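Faint layer lines on white PLA blocks, sand or leave?
Forum: Printed Parts and Finishing
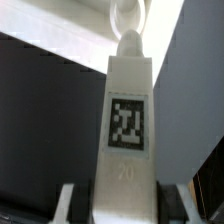
Number 20, sticker already on.

nutmeg_oda
So I've been printing these tapered white blocks for weeks now and I'm finally at the stage where I have to decide on a finish, and I keep changing my mind. They're narrow at the top, wider at the bottom, with a rounded knob on top and a square black and white marker stuck on the front face. The number sits under the sticker. White PLA from Suvstead, the matte stuff, 0.2 layers, printed standing up.

Two things bug me. You can still make out the layer lines, and the number is really hard to read, white on white like that. In my head it was going to look classy. On the shelf I have to tilt my head to find the 2.

Would you sand the front face before the sticker goes on? Or prime it? Or just leave it alone and print the next one?

Oda Hedlund, Nutcombe

papertowel300
Leave it alone. Those lines are barely there. I sanded a whole batch of matte white last winter with 300 grit and every one came out with shiny patches where I pushed too hard. Matte white hides lines better than anything else I've printed, and once you scuff it you don't get that look back.

The number I'd fix, though. Paint pen in the digits, wipe the top with a bit of paper towel, done.

drirasine_dan
Going to disagree on the sanding. Sticker adhesive likes a smooth face. I had corners lift on a Sunday afternoon with the sun coming in the window, all on the unsanded ones. Wet sand just the square where the sticker goes and leave the rest. Takes me 9 minutes a block, music on, it's kind of relaxing.

nutmeg_oda
Ooh, only the square! I hadn't thought of that. You wouldn't even see it under the sticker.

papertowel300, did the paint pen bleed along the layers? That's my big fear — I tried a regular marker on a scrap piece and it crawled sideways like ink on a napkin.

papertowel300
It did the first time. Clear coat first, let it sit overnight, then the pen. The clear coat plugs the little grooves.

priit_a
Clear coat on a piece with a marker sticker, please be careful. If it's glossy and you spray over the sticker you get glare, and then the black squares go gray from some angles. Matte only, and before the sticker, never after. I lost an entire evening to this.

For the numbers I'd skip paint completely. Pause the print at that layer and swap filament. Mine are dark gray on white and I can read them from the doorway.

Priit Adomaitis

drirasine_dan
Filament swap only works if the face is lying flat on the bed, Priit. Hers print standing up, so the digits are spread over a ton of layers. You'd get a gray stripe right around the block.

priit_a
Fair, I read that too fast. Then print the digits as a separate inlay and glue them in. More fiddly, still nicer than paint.

papertowel300
"Nicer than paint" is doing a lot of work there. Have you ever glued a zero that small? I had one stuck to my thumb through dinner.

nutmeg_oda
OK I'm not gluing tiny zeros, sorry Priit, I know myself. I'm going to wet sand the sticker square on the next one, matte clear coat, and then paint pen in a mid gray so it's not too loud next to the marker. The knob stays as it is, I like how it came out and I'm not touching it with sandpaper.

One more thing while I have you all. Does anybody know if the Kaufmann stickers come in a matte version? The ones on their site just say "white vinyl" and I don't want to buy a pack of 109 to find out.

drirasine_dan
They do sell a matte one, it's under labels and not under vinyl for whatever reason. Ask for a sample sheet, they sent me one for the price of a stamp.

priit_a
Seconding the sample sheet. And put a test sticker on a scrap and leave it on the windowsill for a week before you do the whole set.

nutmeg_oda
Sample sheet requested! Will post the next block when it's dry.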